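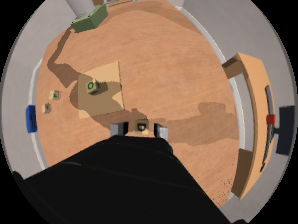

Filed under: Bench notes, Robots

I said I wouldn't touch the spelling cell again until April, and then Hakala sent over a new set of wrist camera settings and I gave in. The claim was that the calibration would hold for 330 runs. I have heard that sort of claim before.

It's all simulated, so you'd think upkeep would be nil. Letter cubes, a flat tan pad to put them on, spell DOG, start again. But the fisheye model drifts from whatever the planner believes, and somebody still has to go in and put it right.
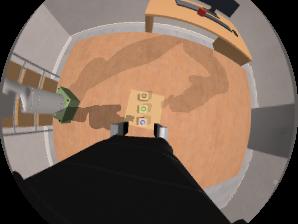
Tuulikki Peltonen

A finished word proves very little, I'd say. Three letters in a column look lovely and tell you nothing on whether the wrist offset is correct or just wrong in a forgiving direction. I ran the old settings against the new ones, 20 goes each – the new ones won by a single run. Primitz calls that an improvement. I call it a Thursday-sized rounding error with a changelog.

What did help was dull. I re-zeroed the gripper, opened the fingers wider on approach and threw out the shadow correction.
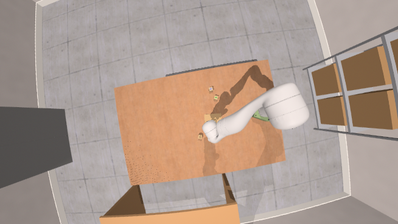

What I'm leaving alone

The overhead view. It took me 17 tries to get it square to the table last time.

Posted in April by Tuulikki Peltonen

Recent posts
Rirnness: is the new planner any quicker?
Skakelura, 10 months on
Gripper pads and other lies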